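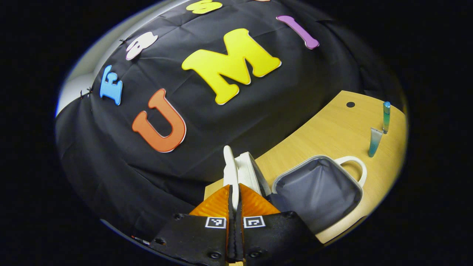
Dörte Eichhorn has been teaching adults to read for 10 years, and she still starts every new student the same way. She asks what they had to read that week and couldn't.

"It's usually mail," she said. "A letter from the landlord, something from the clinic. One man brought in a bag of it. He'd kept every envelope since spring."

Eichhorn runs the evening reading program at Lelalach, a neighborhood center with two classrooms upstairs and a kitchen that everyone shares. She worked in the billing office of a furniture company before that. A coworker there asked her to read a form out loud, then asked again the next week with a different form.

"I figured it was her glasses," Eichhorn said. "It took me months to catch on. She was good at her job and she had a system for everything."

The program has 60 students this winter. Most are between jobs or working early shifts, and attendance drops in December when stores add hours. Eichhorn doesn't take roll.

One of the former students is Muthu Mudaliar, who now helps with the beginner group. He came in at 41, after he was offered a supervisor's position at a warehouse and turned it down.

"They said I'd have to write up the shift reports," he said. "I told them I didn't want the extra responsibility. My wife knew why. I didn't say it to anybody else."

He learned letter sounds first, then short words, then the names of streets on his bus route, the 707. He said the street names helped more than the workbook did.

"The workbook had a story about a pig. I didn't need the pig."

Eichhorn has since stopped using that workbook. She writes most of the lessons herself and borrows from a series called Frei, which has larger type and stories about adults. She would like a second paid teacher. The center's budget covers her for 2 evenings a week and she does the rest on her own time.

Asked how long it takes someone to learn, she said she doesn't give a number. Some students stay for a year, and some get what they came for and leave.

Mudaliar took the supervisor's job when it opened up again. He writes the shift reports by hand first and types them later.

"They're short," he said. "Everybody's are short."

Recent stories
Tostix bakery moves to the old post office
Winter hours at the Wolonance pool
Letters: parking behind the library
What to do with leftover paint
Bus route changes take effect after the holidays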